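Cell Operator, Molded Parts – Fudia plant, second shift

Kelel Plastics is hiring 2 cell operators for the finishing room at our Fudia plant. Training starts in August. The job used to be called hand finisher, and several people in the room still do that work every day. What has changed is that 4 of the benches now have a robot arm, and each operator runs 2 of them.

The arms took over picking, turning and placing. They did not take over checking. A finisher used to handle up to 1,184 parts in a shift, and wrists and shoulders paid for it. You will lift a lot less and look a lot more. Pay for the new job is one grade above hand finisher. No one lost a position when the arms came in, but two people moved to the warehouse by choice, and these openings replace them.
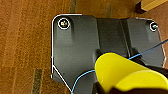 Most of your shift goes to watching how the arm approaches a part and stepping in when it goes wrong. Dark gray housings are the hard ones. The plastic is matte, the shape has a channel down the middle and a raised ridge beside it, and a yellow fingertip that comes in a little off can end up on the slope instead of the flat. You will learn to spot that early, stop the arm, reset it and write down what happened. The log matters – the programmers at Cronin read it and change the paths from what you write.

What you will do:
Start up and shut down two benches
Check parts for flash, sink marks and scratches
Clean and replace fingertips
Finish by hand any part the arm rejects

What we ask for:
Experience in molding, assembly or inspection
Good close vision, with or without glasses
Clear handwriting or basic typing
No programming experience needed

Training is 70 hours, paid at the full rate, on first shift. After that the hours are 2:30 p.m. to 10:45 p.m. The Fukden bus stops at the gate, but the last one leaves before the shift ends, so plan your ride home.

Current Kelel employees keep their seniority if they transfer. To apply, fill out the form at the front office or ask for Bradley Bunting, second shift supervisor. Applicants are welcome to spend an hour in the room with an operator before deciding.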